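Inside the Simulated Kitchen: An Open Day at the Fernis Laboratory in Trarolthorpe

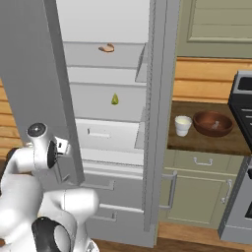

A simulated kitchen used in the Fernis household program, with the robot arm at the open refrigerator.

The Fernis laboratory in Trarolthorpe opened its doors to the public on 3/17/24, giving local residents, students and industry guests a close view of its research on robots for the home. The event was the first of its kind since the laboratory moved into the former Tsakiris printing works, and nearly 80 visitors registered in advance.

The day was organized around one subject: how a robot arm learns to work in a kitchen before it is placed in a real one. Much of that early work at Fernis takes place in simulation. Staff build a room on the computer, furnish it, place a model of the arm inside it and set the arm a task. The task can then be repeated, changed and repeated again without wear on a machine or damage to a home.

Guests were received in the ground floor hall by Despina Andreadis, director of the laboratory. In her opening remarks she described the household program as a long-term commitment.

"A kitchen is a demanding place to work," Dr. Andreadis told the audience. "People move through it without thinking. A machine has to be taught where a door ends, how far a shelf extends and what may be touched. We would like the public to see how much of our time is given to those questions."

The refrigerator demonstration

The main demonstration was led by Lingyun Yu, who heads the simulation group. It was shown on a large screen in the hall and ran in 2 sessions, one in the morning and one after lunch.

The kitchen chosen for the session has sage-green cabinets, a brown wooden countertop and walls paneled in honey-colored wood. A tall light-gray refrigerator stands beside the counter, and a stainless-steel stove is placed farther along. Dr. Yu paused the program with the refrigerator door wide open and the white arm reaching toward it from the left, and spent several minutes on what the arm must take into account at such a point.

The door received the most attention. An open door, she explained, is both the way in and an obstacle. It takes up space that the arm might otherwise use, and the arm must plan a route that passes it safely on the way to the shelves. The simulator calculates contact between the arm and every surface in the room, and any touch that was not part of the plan is recorded for the engineers to study.

Dr. Yu then turned to the food. The refrigerator in the session was lightly stocked, with a small tan-brown baked item on the upper shelf and a green pear standing on the shelf beneath it. She noted that each shelf leaves only a limited height in which the arm can work, and that an object near the middle of a shelf calls for a different approach from one placed close to the door bins. A pear presents its own difficulty, being narrow at the top and round at the bottom. The group tests several grips for fruit of this shape and keeps a record of which of them fail.

A student from the Trarolthorpe secondary school asked why the counter had been set with a white cup and a wooden bowl when the lesson concerned the refrigerator. Dr. Yu replied that objects outside the task are part of the test. A robot in a home must be able to leave things alone, and a room with nothing in it would teach the arm very little about that.

From one kitchen to many

The second presentation was given by Kastriot Nedeljković, who is responsible for the software that produces the rooms. The program, known within the laboratory as Teltus, can vary the layout of a kitchen, the finish of the cabinets, the lighting and the position of loose objects. The current library holds 1,000 rooms.

Mr. Nedeljković explained that variety matters more to his team than fine visual detail. An arm trained in a single kitchen tends to depend on features of that kitchen, such as the side on which the door is hinged or the height of a particular shelf. When those features change, its performance drops. Training across many rooms encourages the system to respond to what is in front of it.

He was direct about the limits of the method. Friction is difficult to model, and so is the slight resistance of a door seal at the moment it gives way. Soft foods remain a weak point. Results obtained on the computer are treated as provisional until they have been checked on hardware, and a fair number do not survive the check.

Guests were taken upstairs in groups of 6 to see the test bay where those checks are made. The bay contains a fitted kitchen with a working refrigerator, and a line on the floor marks the area that staff must leave before the arm is powered. Paraskevi Kyriakidis, the laboratory's safety officer, explained the stop procedure and answered questions about the speed limits applied during trials. The arm was not run during the visits.

Questions from visitors

The closing discussion was moderated by Thodoris Christodoulou, who manages the laboratory's education program. Several questions concerned older people living alone and those recovering from surgery, for whom reaching into a refrigerator may be painful. Dr. Andreadis confirmed that the household program was planned with such users in mind, but she declined to give a date for trials in private homes. Such a step would require separate approval and further work on safety.

Other visitors asked about cost, privacy and the amount of supervision a kitchen robot would need. Ms. Kyriakidis stated that the laboratory's present rules require a trained operator to be in the bay whenever the arm is moving, and that she did not expect those rules to be relaxed in the near future.

Mr. Christodoulou invited teachers in the district to apply for the laboratory's school visits, which will include a shorter form of the refrigerator demonstration and an introduction to Teltus. Classes will be able to arrange a kitchen of their own on the computer and set the arm a simple task within it. Applications may be made in writing to the education office at the Trarolthorpe site.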